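Staff and works meeting, Dinotura packing hall, August
Minutes (rough, corrections to Azra Halilović please)

1. Last minutes
Agreed. Loading bay door still sticking, carried over.

2. Vonon cell, bench 2
Layout now in the simulator. Arm not in the model yet, goes in next week with the feeder. Hermans order is the first job planned for it – 1,809 units, mixed sizes. Target is 1,000 a shift once settled. Day shift does 116 an hour by hand at the moment, so not a huge jump, and several people said so.
Bench stays grey in the model, walls yellow, the plant is there for scale and will not be in the real cell. Table to be kept clear till the reach tests are agreed.

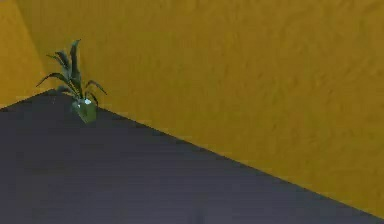
Azra Halilović asked where the person stands. She said the plan talks about the arm and the feeder but someone still has to clear jams and sign off the boxes, and that person needs a place to stand and a stop button they can reach without leaning over. Wants it drawn in before anything is orderd.
Agreed. Standing area and stop button to go in the next version.

3. Jobs and hours
No posts to go this year, management repeated this and it is to be minuted. Two packers per shift move to checking and refilling. Asked if checking is paid at the same grade – answer not clear, to come back in writing.
Night shift worried about being alone with the cell. No lone running until the risk assesment is done.
Concern that the pace gets set by the machine and breaks slip. Breaks stay at 10.15 and 14.30, cell stops if no cover.

4. Training
Stullotetti running it, half a day each, in paid time. Nights to get their own session, not stay on after shift like last time.

5. AOB
Gloves running out again in medium. Kettle.

Closed 15.40. Next one when the new layout is ready.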